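Sealing a marble benchtop that keeps etching
Posted in Kitchens and Surfaces
January 20, 2020

Skerness
We have a brown marble benchtop with white veins, polished finish, put in by the previous owners. It has dull spots near the sink that I can feel with a fingernail. I applied two coats of Delo penetrating sealer in November, following the tin, and new spots have appeared since. Water still beads on the surface. Is the sealer faulty, or do I need more coats? I would also like to know if the existing spots can be taken out without calling a stonemason. The slab is 22 mm thick if that matters.

3 replies

Bustos
The sealer is doing its job. A penetrating sealer fills the pores and slows staining. Etching is a different fault: acid reacts with the calcite at the surface and takes the polish off. Lemon juice, vinegar, wine, tomato and most bathroom sprays will all do it, sealed or unsealed. More coats will leave you with a hazy film and the same spots.

For the existing marks, tin oxide or a marble polishing powder will bring back light etches. Method:
Wash with pH-neutral cleaner and let it dry.
Wet the spot, add half a teaspoon of powder.
Work it with a damp felt pad, firm pressure, 4 minutes.
Wipe off the slurry, rinse, dry, check under a low lamp.
Repeat if the colour is still grey.

If you can feel an edge with a fingernail, powder alone may not be enough. That means honing first with fine diamond pads, and on a polished slab it is easy to leave a dish you will see every morning. I would try one spot at the back before committing. Thickness makes no difference for this.

pakari_stone
just get it honed matte. we did ours, 37 dollars in pads and a weekend. etches still happen but you stop noticing. dont use vinegar on it

Delo_user_6
Agree with Bustos on the cause. Two additions.

Check that the stone is marble. Some brown slabs sold under that name are serpentine or a dense limestone, and they respond differently to powder. Put one drop of vinegar on an offcut or the underside of the overhang. Fizzing means calcite.

Second, watch your cleaner. Anything labelled for lime scale is acidic — this includes several sold as safe for stone, so read the fine print on the back.

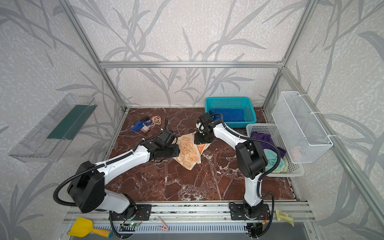 How often should a marble top be resealed?

Go by the water test. Leave a spoonful of water on the surface for 15 minutes and wipe it up. If the stone underneath has darkened, reseal. If the colour is unchanged, leave it alone. Tops near a sink usually need it sooner than the rest, and you can do that area by itself.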